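Section 4: Hanging the Rack and Loading It

Last updated: October 7, 2018

The Wunetti hanging rack is for socks, underwear and the other small things that vanish between the washer and the drawer. It isn't for jeans. We have had letters about jeans.

Before you start, put up the rod as shown in Section 3. The rack hangs from it by a hook and will tilt if you look at it wrong. A little tilt does no harm.

1. Lift the rack by the frame, never by the clips, and pass the hook over the rod.

2. Let go slowly. If the rack swings, wait.

3. Start near the middle and work outward. Hang each sock lengthwise and keep it close to the frame while you find a clip. A sock that has twisted can be straightened once it's up, or left alone if you are the sort of person who wears them anyway.

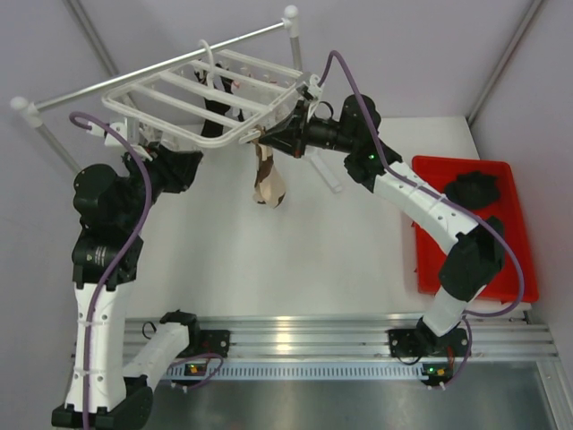 4. Squeeze the clip from both sides near its lower end. Use the tips of two fingers and press evenly. Pressing on one side only pushes the clip away from you, and you will spend the evening chasing it.

5. Slide in the edge of the cuff and release. Tug once, gently. If the sock comes down, you caught lint.

6. Repeat with the other sock, assuming you have it.

CAUTION: The clip has a thin metal piece in its slot. Don't pry at it with a knife, a key or a Stöcker multi-tool, however much you like your Stöcker multi-tool.

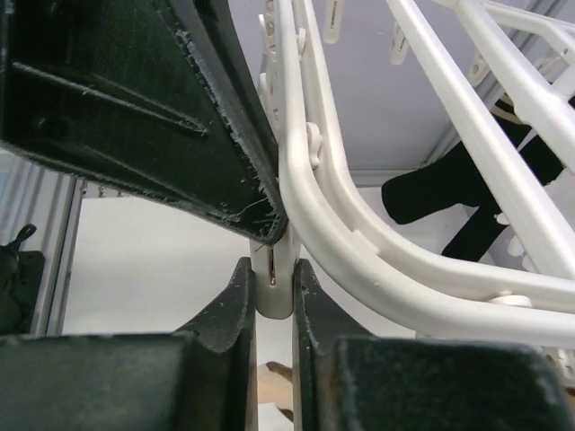 Fig. 4-2. Clip and rounded corner of the frame.

NOTE: Wring things out first. The rack is rated for 70 ounces in total, and a soaked bath mat will use that up without help.

NOTE: Spare clips are part no. 1399, from the Vunthorpe parts counter in Sodley. The counter shuts for stocktaking every May. Clips know this and break accordingly.

For folding the rack and putting it away, see Section 5.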